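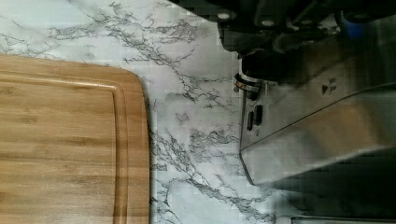
One reader of the earlier draft objected that the Jumcombe tales have no frame at all, only "a doctor's name stuck on the front by a publisher in a hurry," and that we should drop the word. Fair point for the first printing. Less fair for the second, see below.

**Figure 1.** Bamboo cutting board with juice groove, white marble-patterned countertop.

## 3. The frame and the missing editor

The first Kotian printing gives the stories bare. Title, text, next title. A line on the contents page says they come "from the papers of a physician at Jumcombe," and after that the physician is never mentioned. The second printing adds a prologue, and short notes before 3 of the 8 stories. The notes are unsigned. They talk about the doctor in the past tense, as a dead man whose desk has been cleared, and twice they complain about his handwriting.

So who is talking? Older criticism mostly says the author, wearing a thin mask. We doubt it. The note before "The Lodger at Ukent" gets the plot wrong: it promises a drowned sister, and in the story the sister is alive on the last page and pouring tea. A slip is possible. But the prologue makes the same kind of mistake about "Zovia," calling it a dream when the narrator insists, at length, that she was awake and counting the stairs. Two errors pulling the same way - toward comfort, toward the explained ghost - look to us like a character at work. The editor doesn't want to believe the papers and shows it.

This matters most for "Zovia." Read bare, it is a haunted house story of a common type. A woman inherits, moves in, hears someone on the upper floor, goes up. Read with the prologue it becomes a case, and the reader is asked to side with the doctor (who believed her) or the editor (who did not). The ending changes weight even though no word of it changes. In the first printing the open door is simply frightening. In the second it is also evidence, and we have already been told to ignore it.

The collection is small enough to check by hand. Across the 3,872 lines of the second printing the word "papers" clusters at the openings and then thins out badly. "The Lodger at Ukent" drops it after the first scene. Only "Zovia" comes back to the frame at the close, with the doctor's one-line remark that he "slept poorly after." No editor's reply to that. A gap, and in our view a deliberate one, tho the case can't be proved from the printed text alone and the manuscript is lost.

A word on the magazine versions. Two of the tales ran as serials before the book, with breaks at odd places, and the breaks survive as chapter numbers. They carry no trace of the doctor. This supports the reader's objection up to a point: the frame came late. But late is a seperate question from careless. The notes that get things wrong were set fresh for the second printing, when somebody had time to fix them, and the spelling in those same notes *was* fixed.

We return to the unsigned notes in Section 5, with the variants.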